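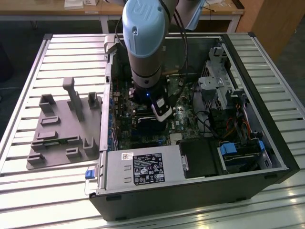
Figure 2. Tower on its side with the side panel removed. The memory slots are near the center of the motherboard.

4.2 Adding memory to the archive workstation

Complete this section before you install Helline Archive. The program will not index a catalog of more than 3,000 records on the memory fitted at purchase.

CAUTION: Shut down the computer, unplug the power cord, and press the power button once to drain any remaining charge. Touch bare metal on the case before handling a module.

1. Lay the tower on its side and take off the side panel.

2. Press the clips at the ends of the memory slot outward. Lift out the old module if you are replacing it.

3. Line up the notch in the new module with the key in the slot. Press down evenly until the clips close. Do not force it — a module that will not seat is usually turned the wrong way.

4. Replace the panel, stand the tower upright, and reconnect the power cord.

5. Turn on the computer. If it beeps and shows no picture, repeat steps 1 to 4 and reseat the module.

6. Open Helline Setup and select System, then Check Memory. The status line should read READY.

NOTE: Error 270 means that Setup found modules of different speeds. Indexing will run, but at the speed of the slower module.

NOTE: Catalogs moved from Furnora must be rebuilt after the upgrade. In our tests, a catalog of 2,342 records was rebuilt without operator input. Leave the Setup window open until the progress bar clears.

Go to section 4.3 to connect the label printer.

Haltlow Setup Guide, revised July 2, 2020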